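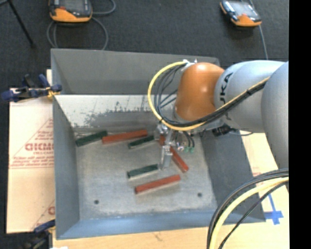
I have been sorting my kids' building blocks for the better part of a week, and I'd like to report from the field. I started the way I suspect most people start, by tipping everything out on the rug and feeling brave. By the second evening I had opinions about containers. Strong ones! A block pile behaves completely differently depending on what it's sitting in, and for my money the best thing you can do is give it a wide, flat floor. Look at the green and red blocks in that grey metal bin: three of each, scattered across the bottom, and you can pick out every one, even the green one off in the far corner. The sides slope, the top is open, and the floor is pale enough that a dark green block can't hide on it. Now think about your deep toy chest with the dark lining. Right.

We own 3000 blocks, give or take nothing, because my younger one insisted we count (it took two rainy days and a lot of crackers). They came from everywhere. There was a big starter tub from Kalogeropoulos, the toy store on the corner that still wraps things in brown paper, and then a run of birthday sets, and then a garbage bag from a yard sale in Risthorpe last August that I paid 25 dollars for and carried to the car like I'd robbed a bank. That bag had 600 blocks in it, plus a sock.

My first system was by size. Please don't do this. Children don't look for size, they look for color, and they'll go through four bins of carefully graded blocks to find the one red piece they had in mind, and then you have one bin again. My second system was by set, which lasted until lunch.

So, color it was. I bought a stack of Grenow trays, the shallow kind meant for seedlings, and put the reds in one and the greens in another and so on down the shelf. I was very pleased with myself. The reds were a headache, though, because what one company calls red is another company's brick and somebody else's tomato, and I spent a full evening holding pieces up to the lamp and muttering. In the end I let all of them live together. Same with the greens. The dark ones look nearly black after supper anyway, and I wasn't about to start a separate tray for them.

Then there's length. I'd sworn off size, but I gave in a little here: long blocks stand upright in a coffee can, short ones stay in the tray. When they're mixed, the long ones land crossways over everything and you have to move three to get at one. My older child worked this out before I did and was not gracious about it.

A word on metal versus everything else. Blocks dropped into a metal bin make a sound I can only compare to a drawer of silverware falling down the stairs, and if you have downstairs neighbors you'll want a liner. I cut up an old yoga mat. Metal scuffs, too, and the finish gets speckled where things rub against it day after day, but I don't mind that and I've stopped trying to buff it out. Plastic is quieter. Wicker is gorgeous and eats small parts. The canvas cubes everybody has (mine are Vunau, in a blue I now regret) sag in the middle, so everything slides into one lump and you're back to digging with both hands.

Cleaning went better than I expected. Plastic blocks got a bath in the sink with dish soap and then a night on towels. Wooden ones just got a damp cloth, one at a time, while I listened to the radio. I threw out 21 that were chewed or cracked and kept one chewed one, for reasons of sentiment.

And the rug? You can see the rug. Most of the blocks go back where they belong before bed, if I say it in my cheerful voice and then again in the other one. The kids have begun building a parking garage out of the empty trays, so I'm going to need more trays.

28/12/2019
By the Home & Family desk

Last updated: 28/12/2019, see above

Contact us | Copyright, all rights reserved | Back to top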